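Startseite | Trommeln & Zubehör | Schlägel und Stöcke

Drullum Trommelstöcke aus Holz, Paar

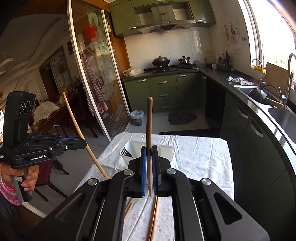
Wendelin Danzer

Freitag, 22. Mai 2026

Drucken | Artikel per E-Mail empfehlen

Der Drullum ist ein Stock für kleine Rahmen- und Standtrommeln, wie sie in der Musikschule und im Spielkreis gebraucht werden. Er wird aus Hainbuche gedreht, geölt und nicht lackiert. Ohne Lack liegt der Griff stumpfer in der Hand und rutscht auch bei längerem Spielen weniger.

Verkauft wird nur paarweise. Die Werkstatt Renari wiegt die Stöcke nach dem Drehen und legt die zusammen, die im Gewicht am nächsten beieinanderliegen. Auf gleiche Farbe wird dabei nicht sortiert. Hainbuche fällt unterschiedlich aus, und das Öl zieht je nach Faserverlauf verschieden tief ein. Wer zwei optisch gleiche Stöcke haben möchte, schreibt das bitte ins Bemerkungsfeld der Bestellung – wir suchen dann aus dem vorhandenen Bestand heraus, können es aber nicht zusagen.

Technische Angaben
Material: Hainbuche, luftgetrocknet
Oberfläche: geölt mit Prustedix Holzöl
Lieferumfang: 2 Stöcke, ohne Tasche
Artikelnummer: 476
Artikelnummer Klassensatz: 946

Geeignet für
Naturfell und Kunststofffell, Holzblocktrommeln, Übungspads aus Gummi. Für Becken ist der Drullum nicht gedacht, an der Kante splittert das Holz nach kurzer Zeit. Auf dünnem Ziegenfell sollte man zunächst leise spielen und das Fell auf Druckstellen prüfen. Für große Basstrommeln ist der Stock zu leicht, hier passt der Filzschlägel Shin aus derselben Werkstatt besser.

Pflege
Mit einem trockenen Tuch abreiben. Wird die Oberfläche rau, genügt feines Schleifpapier mit Körnung 800 und danach ein wenig Öl, das über Nacht einzieht. Überschüssiges Öl nach einer Viertelstunde abnehmen, sonst klebt der Griff. Nicht auf der Heizung oder im Auto lagern. Stöcke, die sich leicht verzogen haben, lassen sich meist noch als Übungsstöcke verwenden. Gerade biegen sollte man sie nicht.

Klassensatz
Schulen und Vereine erhalten den Klassensatz auf Rechnung. Die Paare sind mit Papierbanderolen zusammengefasst, damit sie beim Austeilen nicht durcheinanderkommen. Bestellungen für das neue Schuljahr liefern wir bis Mitte September aus, einzelne Paare gehen in der Regel am nächsten Werktag in den Versand.

Ein gebrochener Stock kann einzeln ersetzt werden. Dazu bitte das Gewicht des verbliebenen Stocks angeben, eine Küchenwaage reicht.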